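**Student Sorting Project: progress report to the Henitz fund**

September 23, 2020

Dear Ms. Doucet,

I send you the report on our first period of work. The team has used 1290 dollars of the grant until now, mostly for the conveyor and for spare cables. The remaining 600 dollars are reserved for the demonstration in October.

**What was done**

The students divided themselves in 2 groups. The Fenuslow group writes the program for the arm, and the Effiong group is responsible for the belt and the bins. At the beginning the groups did not talk enough with each other, and the belt speed was changed without notice. Now every change is written in a shared notebook - it is simple, but it helps.

The task is to take toy blocks from the belt and put each one in the bin of its color. In our last series of trials, the arm placed 86 percent of the blocks correctly. Most of the mistakes were yellow blocks which arrived turned on the belt, so the fingers closed on a corner and the block slipped.
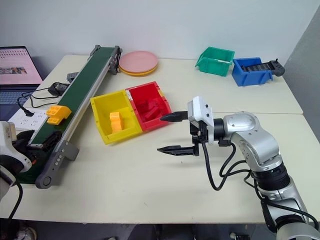

We also want to make the lighting more stable, as the program confuses yellow and orange in the late afternoon. Adel, our youngest member, has proposed to repeat the color calibration before each session, and we will try this first.

**Next steps**

- Finish the grasping of turned blocks
- Test the green and blue bins with the full program
- Prepare a short explanation for the parents

I ask kindly if the date of your visit can be confirmed, so that I can reserve the room.

With respect,
Ha-neul Ryu
Club teacher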